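Okay, bead people, an update on the great craft drawer sort, which I started in June and have been putting off finishing ever since (you know how it goes).

I'm on the little bags now. Every bag comes out to the heart table, gets a good look and then goes in the keep box or the box for my friend Orathai, who will happily take anything on a string.
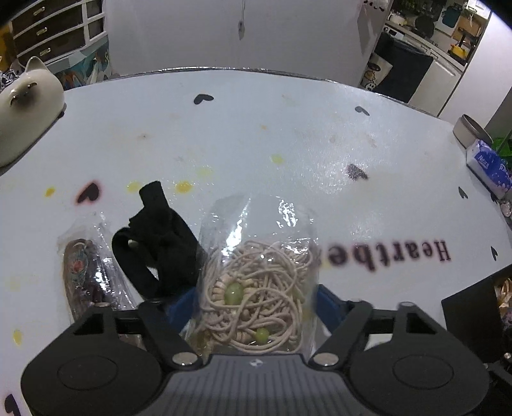
Cream cord, pale wooden beads and those two green ones. Keep box!

I have a real soft spot for green beads you can see through – they look so pretty next to plain wood, and I always tell myself I'll buy fewer and then come home with more.

Next question, and I'd love your opinions: do you untangle cord before you store it, or leave it until you need it? My aunt winds hers around old clothespins and swears by it.

I've got around 17 bags to go, so I'm making tea first. More tonight if I don't get distracted and start a bracelet.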